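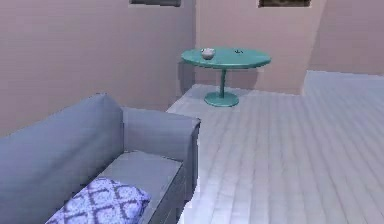 Noviembre, 16:20
Anotado por Jamila Paul

Tapicería, ensayos de abrasión y de pilling de la tela Closta, segunda tanda. Sigue lo de octubre, que está en el cuaderno anterior (el de tapas verdes, lo tiene Usman).

Cortadas las probetas del rollo nuevo por la mañana. El rollo venía con la trama algo torcida en los primeros metros, así que he descartado ese tramo y he empezado a cortar pasada la marca de tiza. Peso por metro cuadrado: 385 g, media de 5 probetas. La ficha de Biswas da un valor algo más alto, pero no dice si pesaron con el dorso de resina o sin él. Preguntar.

Acondicionadas toda la noche en el cuarto pequeño. El higrómetro marcaba 66 % al entrar, demasiado. Bình bajó el humidificador y esperamos hasta después de comer. Las dos primeras probetas ya estaban montadas a esa hora; las he marcado con una H y no las meto en la media hasta ver si se separan de las demás.

Abrasión: lana nueva en todos los cabezales, presión de tapicería. El cabezal 3 vuelve a hacer el ruido de la otra vez. Ruwan le quitó la tapa y encontró pelusa apelmazada en el eje, la limpió y volvió a montar. Se oye menos. No he cambiado nada más para no mezclar causas.

En la primera revisión, sin hilos rotos. Ligera pérdida de pelo en las probetas cortadas en sentido de urdimbre, poca cosa, se nota al tacto más que a la vista. En la segunda revisión la probeta 4 tenía un hilo levantado junto al borde del portamuestras. Creo que es de montaje, quedó una arruga al apretar el aro. Repetida con una pieza nueva.

Pilling: evaluado por Sabina y por mí por separado, en la cabina, luz D65. Coincidimos en todas menos en una, donde ella pone medio punto menos. Queda anotado el valor más bajo. La costura doble aguanta bien; la sencilla abre un poco al tirar en diagonal, habría que probar con la aguja más fina antes de culpar al hilo.

Cambio de color con frote en húmedo: mancha apreciable en el testigo de algodón. En seco, nada. A los de Hotbridge esto les va a importar porque el modelo lleva funda desenfundable y la gente la lava. Propongo un ciclo corto a 30 grados y repetir el frote después. Usman dice que el lavado fija; yo no lo tengo claro, en la tela de Braltidstead pasó lo contrario.

Espuma: no es de esta tanda pero lo dejo aquí. El bloque de asiento que quedó en compresión recuperó altura salvo 7 mm, medido en el centro. En las esquinas no medí, se me olvidó marcar los puntos antes de cargar. Para el siguiente, marcar con rotulador y no con tiza, que se borra con el plato.

Pendiente:
- Correo a Biswas por lo del gramaje.
- Pedir lana abrasiva, queda un paquete abierto.
- Aguja del 90 para la costura sencilla.
- Calibración de la balanza, la pegatina está caducada.
- Que alguien arregle la puerta del cuarto pequeño, no cierra bien y así no hay quien mantenga la humedad.

18:05. Dejo la máquina parada con las probetas puestas. No tocar los contadores, el del cabezal 2 se pone a cero si se apaga desde el interruptor de atrás.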